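Memthorpe Audio is a two-room mastering and tape transfer studio. We prepare finished mixes for vinyl, CD and streaming release, and we transfer analog recordings to digital files for labels, bands and estates. Most of our work is rock, hip-hop and small-label reissues.

## What we do

**Mastering.** Mixes are accepted as 24-bit or 32-bit float WAV files at the sample rate of the session. Please leave the mix bus limiter off, or send a second version without it. One round of revisions is included in the price of each title. Vinyl masters are supplied as one continuous file per side with a cue sheet.

**Tape transfer.** We handle quarter-inch and half-inch reels, cassettes and DAT. Azimuth is set by hand for every reel. Tapes with sticky-shed are baked before playback, and the client is told first. Transfers are delivered flat, with no noise reduction unless it is ordered.

**Reissue preparation.** When the original master is lost, we compare the surviving sources, report on the condition of each, and work from the best one. Track order, gaps and fades are matched to the first pressing when a copy is available. 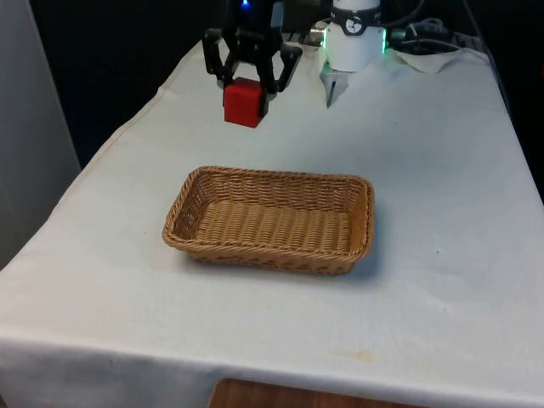
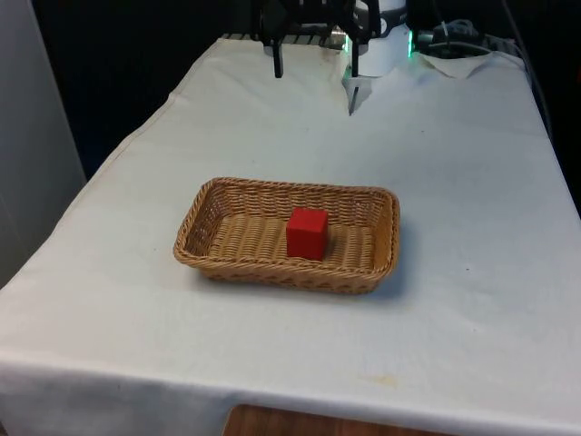
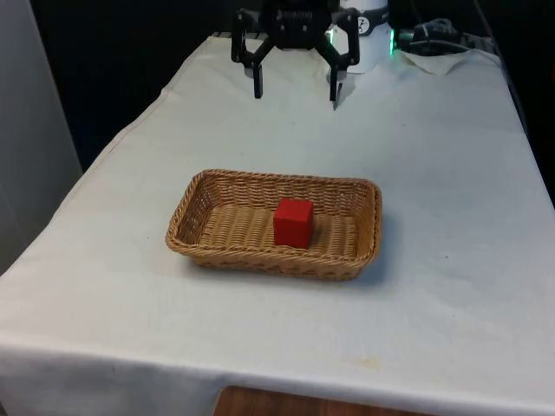 ## Rooms and equipment

Room A is used for mastering and has full-range monitors, a second pair of small speakers and an analog chain that can be bypassed. Room B is used for transfer and holds the tape machines. The machines are aligned every morning before the first reel and again after any change of tape speed.

## Background

The studio was started by Meron Weldu, a mastering engineer who had previously cut lacquers for independent rap and metal labels. Our first regular client was Flosari, a label that needed its cassette catalog moved to digital. That job ran to 251 tapes. The Kunitbridge reissue series followed and is still in progress.

To date we have mastered 1380 titles and transferred 1656 reels and cassettes. Both figures come from the job log, in which a double album is entered as one title.

## Sending us work

Files can be uploaded at any time. Tapes must be booked in before they are shipped. Write the artist, title, tape speed and track format on each box, and list any known faults on a separate sheet. Leave reels tail out if they were stored that way.

Original tapes are returned by tracked delivery once the client has approved the files. We keep a backup of every transfer for 2 years, after which it is deleted unless storage has been extended.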